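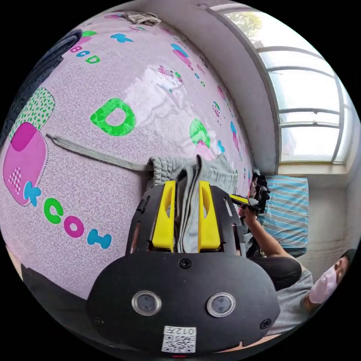
Alphabet cover, spare room.

**Dundow v Hinent – match thread and moaning**

**touchline_tess** – 25 April 2025

Final score 31-9 to Hinent. Gate was 1202 according to the club, which is the best we've had for a league game this season. Shame they had to watch that second half.

We were 9-7 down at the break and well in it. Then Reisinger went off with his shoulder and the line-out fell to bits. Four lost on our own throw, two of them inside their 22.

**oldprop3**

Wasn't the line-out. It was the scrum. Fankhauser got penalised three times in the same corner and the coach left him on until the 60th minute. You can't keep giving a side like Hinent field position.

**Marlies Gasser**

Fankhauser's had no rest since the cup game. I don't know who else you'd put there with Atier still out. The lad on the bench is 18.

**oldprop3**

Then play the lad. He came on and we didn't concede another scrum penalty.

**touchline_tess**

He came on when it was 26-7 and they had emptied their bench. Not the same test.

**westbank**

Can I check the score in the first post? If it was 9-7 at half time and we were the ones behind, how do we finish on 9? You can't score two in rugby unless it's a conversion.

**touchline_tess**

Sorry, typed it in the car park. Final was 31-7. They had the 9, three penalties. We didn't score after the break at all. Can't edit the post now.

**westbank**

Thanks. That's worse.

**Marlies Gasser**

Points difference matters here. We're level with the side below us and they have a game in hand. Losing by 24 at home could be what sends us down.

**kickandclap**

I'd still keep the same pack for the away trip. The first half was the best we've defended since the autumn. Remo Reisinger made more tackles in 40 minutes than the rest of the back row put together.

**oldprop3**

Is he fit though?

**kickandclap**

Saw him in the clubhouse with a sling on. He said it was a precaution. Scan is on Monday.

**oldprop3**

So that's a no then.

**fly_half_phil**

Nobody has mentioned the kicking. We had two shots at goal in the first half and turned both down to go for the corner. Take them and we lead 13-9. I said so at the time – so did most of the stand.

**touchline_tess**

Agree with that one. The second was right in front.

**Marlies Gasser**

Coach bus for the away game leaves at 9 from the ground. Seats still going, see the fixtures board for who to ring.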